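Strip by strip: a ribbon sorter in Wiltullow on scraps, color and patience

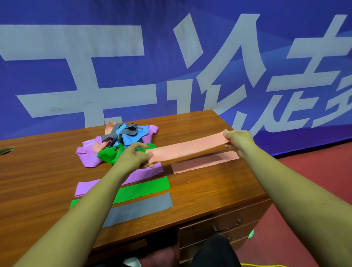
Smoothing out a salmon-pink strip at the desk. The tangled ones wait at the back.

The woman who runs the remnant table at Morkier, a small fabric shop in Wiltullow, does most of her work sitting down. She asked that her name be left out, on the grounds that regulars already call the shop about everything else. She has been sorting offcuts there for eight years, usually in the hour before opening.

The strips come in from Destent, a workroom that makes sashes and chair bows for events. When a job is done, the ends go into a sack, and the sack goes to her.

"They come knotted up like spaghetti," she said. "You can't sell that. People won't dig through it, and if they do they pull one strip and get four."

Her method is simple. She tips out a heap at the back of the desk, takes one strip at a time, holds it by both ends and pulls it straight. Then she lays it down along the length of the desk with the others. She doesn't iron at this stage.

"I used to iron everything first," she said. "That was a waste of a morning. Some of them you stretch a couple of times and lay flat, and the weight of the next ones does the rest. If there's still a crease the next day, then I get the iron out, on low."

She doesn't sort by color on the first pass, either. Lavender, green and gray can end up side by side, and that's fine with her as long as the edges are more or less lined up. Color comes later, when she rolls them.

"If you try to flatten and match at the same time you do both badly," she said. "I match at the end, when I can see what I've got."

Matching does take some care. The pinks are the worst. Under the shop lights a salmon and a duller pink can look like the same fabric, and a customer who gets home with one of each will bring them back. She takes the pinks to the window before she rolls them, and keeps anything doubtful in a separate box.

The finished rolls sell for 33 cents each, or ten for three dollars. Quilters buy some, though the slippery ones are no use to them. Most go to people making wreaths, rag garlands and hair bows. In May, when the schools have their spring fairs, she gets through roughly 200 rolls.

The desk came from the old Osei office building when it was cleared out. She chose it for the top, which is slick enough that fabric slides across it without catching.

"I had a folding table before that, and it had a rough edge," she said. "Every shiny strip I owned had a pull in it."

Asked what she would tell someone with a bag of tangled ribbon at home, she thought for a bit.

"Don't yank," she said. "Find an end and follow it. And clear the desk first - you need more room than you think."

Anything shorter than her forearm goes in a free basket by the door.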